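Night shift, 2018-12-24

Posted in: short stories, unfinished ones mostly

The fault light came on at ten past nine and Jurgita Mets said a word her mother wouldn't have liked.

Not a big fault. Amber. Fakora cells go amber if you breathe on them. She put her tea down on the wrong side of the bench, walked over, read the screen.

GRIP HELD. RELEASE NOT CONFIRMED.

Fine. She pressed release. Nothing. Pressed it again, harder, as if that mattered. The left arm had a plate and the left arm was keeping it.

Everyone else had gone at four. Crackers in the canteen, somebody's coat still on the floor. One order left for Madigan, 2,352 brackets, and she'd said yes, she'd mind the cell, she didn't mind, go home. The big hall dark except for her corner. Heating off in the rest of it. Her own feet very loud.

She rang the Ukis helpline. Music. Then a man, far away, a telly going behind him.

"What's the code?"

"There's no code. It says release not confirmed."

"There's always a code."

She scrolled. There was a code. 138.

Quiet on the line. Pages, or maybe crisps.

"Are you inside the guard?"

"No."

"Dont go inside the guard."

"I wasn't going to."

She had been going to. One hand already on the gate. She took it off and wiped it on her trousers.

He asked what she could see. So she told him, badly, too fast. The tray's there. The bits are there. One arm's got a plate in it. The other one's just, it's open, it's sort of waiting. He said waiting wasn't a thing it did. She said come and look at it then.
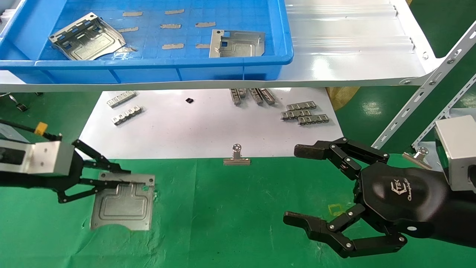
The left gripper with its plate, the right hand open, two brackets in the blue tray.

"Is the right one moving?"

"No."

"Watch it for a minute. Don't talk, just watch."

She watched. A minute is very long. Silver metal, black fingers, the green mat with its scuffs. She thought about February, the training day, the woman from Ustura with the pointer going: a stopped arm and a safe arm are two different things, write that down. Jurgita had written it down. She'd drawn a fish next to it.

Forty seconds. Fifty.

The right thumb moved.

Hardly anything. A twitch, in and then out again. But the screen still said held, and the lamp was still amber, and amber meant both arms locked. Both. It said so on the laminated sheet by her elbow.

"It moved," she said.

"Which?"

"The right. The one that isn't doing anything."

The telly behind him went off.

"Right," he said, and his voice was a differnt voice. "Big red button. Then the isolator on the wall, the yellow and red one, turn it till it clicks. Stay on the phone."

She hit the button. Fans running down, a long sigh, and the amber went out. Isolator. Stiff. Two hands. Click. She got the padlock off its hook, put it through, turned the key and put the key in her bra because her pockets had holes.

"Done."

"Is it still holding the plate?"

She looked. Course it was. Springs, he said, it keeps its grip with the power off, that bit's meant to happen. The thumb bit wasn't. He wanted the log. She read it to him line by line off the backup panel, all of it, times and numbers, and at line 82 he said stop.

"Read that again."

"Right hand, brake test, skipped. Operator override."

"Who's the operator?"

She scrolled across. Her thumb left a smear on the glass. Quarter to four this afternoon, fifteen minutes before the crackers. Initials. She knew the initials. She knew the coat on the canteen floor as well.

"Are you there?" said the man.

"I'm here."

"You'd have had your arm in there. To get the plate out. People do."

"I know."

"I have to put a name on the form."

She sat down on an upturned crate. Her tea was on the far side, gone cold, and she could not be bothered to fetch it. Out past the loading door a car went by with its music up.

"Put down what it says," she said, and spelled it out for him.

He read it back. She said yes. Then he asked if she had someone to drive her home and she said she had the bus, the last one was at ten, and he said he'd stay on till she was at the stop if she liked.

She got her coat. She left the other one where it was.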